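Pre-sale inspection, Manari coupe, lot 71
Inspected by Hae-won Kwon, Jollville, Wednesday

Body shell: OK. Old filler in left rear arch, solid.
Doors and gaps: OK. Driver's door drops slightly when opened.
Brakes: ATTENTION. Front left hose perished, replace before road use.
Steering: OK. Slight play at the box, within limits.
Fuel lines: OK. Renewed in May.
Tires: FAIL. 11 years old, sidewalls cracked.
Lights: OK. High beam switch stiff.
Seat belts: OK. Lap type, mounts sound.

Recheck brakes and tires with Amarachi Balogun before release.
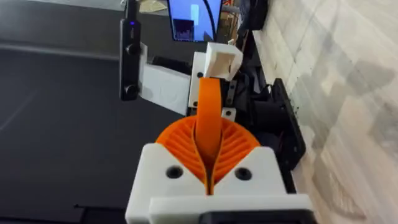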